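4.2 Do small teaware sets need a fixed layout?

Much of the practical writing on tea service takes it for granted that the distance between pot and cup matters. Mutiso and Nzioka, in their notes for the Durstead tea rooms, tell the server to keep the cup "within a hand" of the spout, and later guides have repeated the advice without testing it. We are not convinced. A hand is not a fixed length, and the rule says nothing about the size of the cup, the height of the rim or the direction the spout faces before the server picks the pot up. It may be good advice. It may also be a habit that somebody wrote down once and everyone else copied.

Our own records give the rule only weak support. Of the 358 pours logged at the Mondura site, the ones we scored as untidy (any liquid on the table, however little) were spread over near and far placements alike. Kinyua, who did the first round of scoring, thought he saw a trend toward cleaner pours at short distances. Ndung'u scored the same records again without knowing the distances and did not find it. We report both readings and lean toward the second, mainly because the first depended on how one treats single drops.

Cup size is a different matter. Servers slowed down when the cup was small and dark inside, and several told us that they could not judge the level of the tea until it was close to the rim. This complaint came up so often that we now think earlier studies, nearly all of them done with white cups, have made pouring look easier than it is. Figure 4 gives the dark pairing on the plain table. 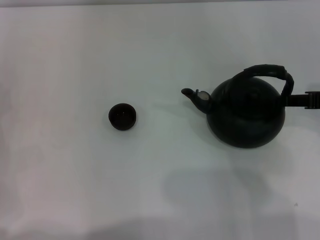 Figure 4. Dark kettle and small dark cup on a white tabletop, with the spout pointing toward the cup.

The Powell group has argued that a bare table removes most of the trouble, on the grounds that the server has nothing to steer around and can give full attention to the cup. We doubt this as a general claim. In a tea room the table is rarely bare, and a server who pours well on a clear surface may do so for reasons that have little to do with the surface. When we added a tray, a folded cloth and a second cup, 9 of our 20 servers changed where they stood, but their scores moved in both directions. To call that an effect of clutter seems generous. It could as easily be an effect of standing somewhere new.

There is also the question of what servers do before the pour. Yu's interviews at Dukau suggest that experienced staff turn the pot first, so that the spout already faces the cup, and only then lift. Newer staff lift and turn together. This is the one difference between the groups that we would be willing to defend, and even here the numbers are small: only 8 of the servers had more than a year of practice, and they had all been trained in the same room -- by the same person, in fact. What looks like experience may be one teacher's preference passed along. Until the comparison is repeated with staff trained elsewhere, we would ask readers not to turn it into another rule.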